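About Prerkance

Prerkance is a small bottled water company. We put water in bottles, put caps on the bottles, and send them to offices, waiting rooms and hotels that would like their guests to have something to drink. If you were hoping for a longer origin story, we have one, and it starts with a lease.

In 2000 Tarek Smadi signed for half a warehouse on Rodari Street, meaning to import bathroom fittings. The fittings were held up at the port for most of a year. The previous tenant had left behind a filling line, and the landlord wanted it either used or gone. Tarek read the manual (it was in Italian, he reads no Italian) and by February of the next year he had his first paying customer, a dental office two doors down. They still order from us. They have never once complained, though they do have their hands in people's mouths most of the day and may simply not have gotten around to it.

The bathroom fittings did show up. You can see the last of them in our restrooms.

What we make

We make a small bottle. For a while we also made a large bottle, and for one summer a flavored one, called Plarnadia, that was supposed to taste of cucumber. We still get letters about Plarnadia. Most of them are short.

The small bottle is what people kept asking for, so we stopped arguing. It fits in a coat pocket, in a conference bag, and in the door of those tiny hotel refrigerators that charge you for looking at them. It goes through a meeting at the rate of one per person, or two if the sales department is presenting.

Our customers tend to be the sort of people who buy things for other people to use: office managers, front desk staff, the person at the clinic who got handed the supply closet and never managed to hand it back. We like these people. They know exactly what they want and they write very clear emails.

How we work

There are 20 of us. Six work on the line, a few drive, and the rest are in the office or on their way to it. New people spend their first week packing, including the accountant, who was faster than expected and has been asked back every December.

We moved to the Zawadzka building when the warehouse on Rodari Street became apartments. Zawadzka has better light, worse parking, and a front room where visitors can sit down. Tarek wanted a showroom. The rest of us pointed out that a showroom for one product is a table, and so we have a table.

He picked it out himself. It took him three trips and a disagreement about the color, which he calls oat and the invoice calls something else. Customers sit there to talk about delivery days, and new bottle samples get put on it and stared at. A bottle is a hard thing to judge while you're holding it, and everyone who picks one up immediately wants to open it.

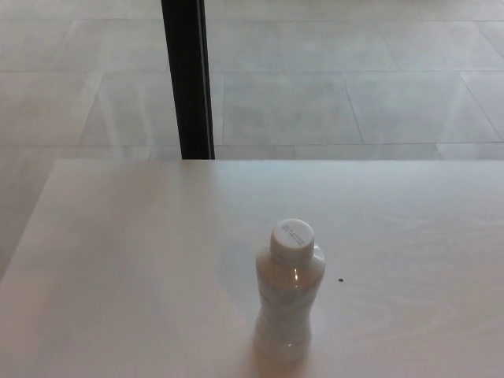
Most of those conversations are about shape. A waist gives your fingers somewhere to go and ridges keep the plastic from folding when you squeeze, and past that it comes down to taste. Tarek has strong opinions about shoulders. We once lost an entire afternoon to whether a bottle looked "friendly" — the minutes of that meeting exist and we would rather you didn't ask for them.

Caps are the other thing. A cap should come off for a tired person with cold hands and stay on in a bag with a laptop. Those two wishes pull in opposite directions, and anyone who tells you they have solved it is selling caps.

Samples and visits

If you would like to try us, write to the office and tell us how many people you have and how thirsty they are. The smallest order is 5 cases. We deliver in town and to the towns on either side, and farther out if one of the drivers has a cousin there.

Visitors are welcome in the front room during office hours. Ring the lower bell. The upper bell belongs to the accordion teacher, who is very nice about it but has asked us to mention this.

We take empties back from any customer who wants us to, and bring them in on the same truck. Rinse them if you can. Caps may stay on.

Page last updated May 23, 2022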